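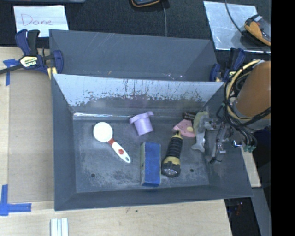 4. Clamping and loading the sorting bin

The Stulley open-topped bin is supplied for mixed small items. It must be clamped to the table before anything is placed in it.

4.1 Clamping

1. Place the bin on a flat wooden tabletop with the tall wall to the rear and the broad lip facing the user.
2. Fit one bar clamp at the left, gripping the edge of the bin to the table. IRWIN bar clamps are suitable.
3. Fit the second clamp at the rear on the right, so that it holds the back wall.
4. Tighten both clamps by hand. Push the front lip with the palm - the bin should not move.

CAUTION: Do not overtighten. Excess pressure will distort the rim.

4.2 Loading

1. Check that the two small round holes in the floor are clear.
2. Lay the items on the floor of the bin one at a time. Do not tip them in from a bag or box.
3. Spread the items so that each can be lifted without dragging its neighbour. Light items such as a measuring spoon, a sponge or a small plastic figure may go in any position.
4. Lay a torch flat on the floor, switched off.
5. Keep thin items away from the foot of the back panel where possible. They are hard to pick up once they lie against it.

NOTE: Total load must not exceed 1000 g. No single item should weigh more than 300 g.

4.3 Marking a finished batch

Write "Done" on a sheet of white paper in red and place it at the rear left, behind the clamp. Remove the sheet before the next batch is loaded.

4.4 Cleaning

1. Empty the bin. Leave the clamps in place.
2. Wipe the floor and walls with a damp cloth. For dribbled marks on the sloped panel, use 200 ml of warm water with a little washing-up liquid.
3. Dry with a soft cloth.

Scuffing of the floor is normal wear and does not affect use. Do not use wire wool or solvent on any surface - both will damage the finish. For replacement bins, see section 7.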